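**Ticket 17: wrist view in the sim points at the wall**

Gripper open, nothing held, and the wrist view is mostly brown wall with a bit of window.

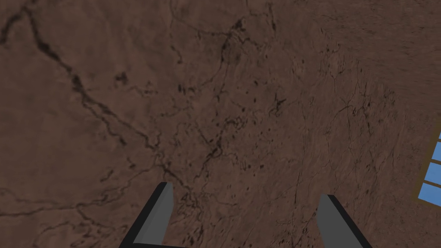

**Karabo Moodley**, sim setup, Pandden workshop

Reloaded the Codard scene and got the same view. Arm limits match the home build. Next I checked the head view, which is tilted too – the tabletop runs diagonally.

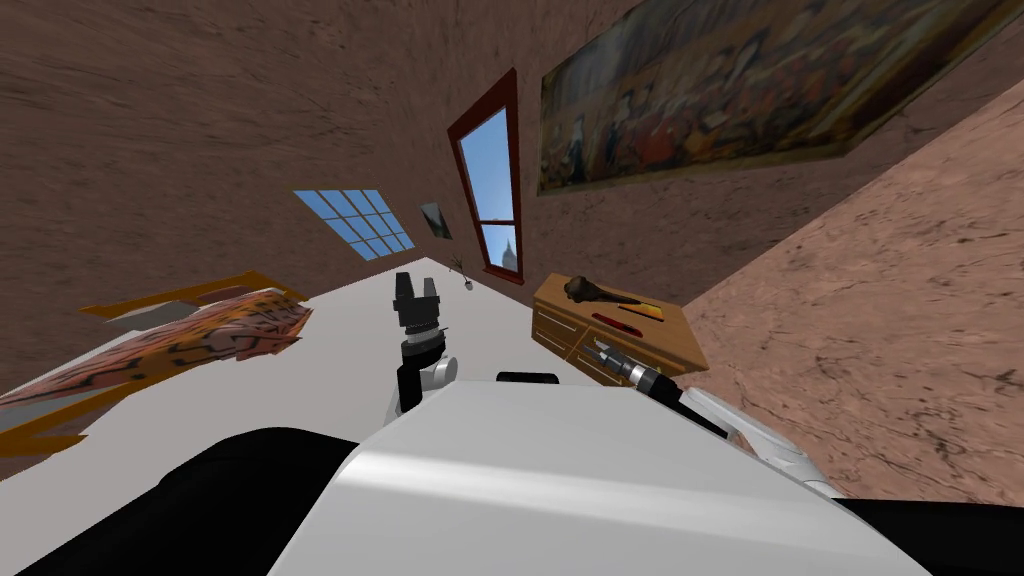

I suspect the base rotation in the Younis config. Mostafa, please send me your copy. Ticket stays open.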